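Bon, thread vite fait sur le rangement des boîtes, on m'a posé la question trois fois cette semaine. Je tape ça debout dans la cuisine, soyez indulgents

Contexte : appart à Skommont, cuisine minuscule, 2 placards. 32 boîtes en plastique. Oui j'ai compté, c'était le but de l'opération. 32 boîtes et 20 couvercles, cherchez l'erreur

Étape 1 – tout sortir. Tout. Même ce qui est au fond derrière le moule à kouglof. Ça prend la table entière et c'est déprimant, prévoir un café

Étape 2 – marier boîtes et couvercles. Ce qui reste célibataire part. Pas de « on le retrouvera peut être ». J'ai gardé une boîte sans couvercle pendant des années pour ranger des élastiques. Elle est partie aussi

Étape 3, celle qui a tout changé chez moi : le ruban de peintre. Je délimite une zone sur la table, à la taille du tiroir. Ce qui rentre dedans reste. Ce qui dépasse, on discute
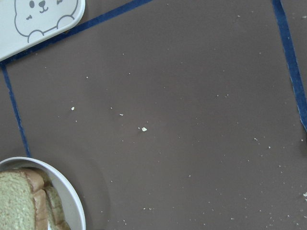

La taille du tiroir, donc, à reporter AVANT de trier, sinon on triche. Mètre ruban, on note, on colle. Le bleu se voit bien sur le plan gris-brun, et tant pis si les bords sont un peu déchiquetés, j'arrache à la main, pas envie de chercher les ciseaux. Le couvercle blanc avec la petite bête qui sourit est encore hors zone, le bol blanc pareil. Lui, le couvercle, je négocie avec moi même depuis ce matin

Josefien Claeys me demande si ça laisse de la colle. Chez moi non, mais je retire le soir même. Pas testé sur du bois huilé, essayez dans un coin d'abord

Pour les bols, règle différente : on en garde autant que de gens à table + deux. Chez nous ça fait beaucoup moins que ce qu'il y avait dans le placard, je vous passe le chiffre

Résultat provisoire : 11 boîtes gardées, toutes avec couvercle. Les couvercles debout dans un bac étroit, les boîtes empilées à côté. Le tiroir ferme !!! Il fermait plus depuis septembre

Le reste en bon état va chez Ineke Bakker qui congèle des soupes pour tout l'immeuble. Si vous êtes sur Skommont et que vous voulez des petits formats, mp avant qu'elle passe, elle prend tout

Prochain truc : les épices. J'ai trouvé trois pots de cumin ouverts. Je fais une pause d'abord, y a des pâtes sur le feu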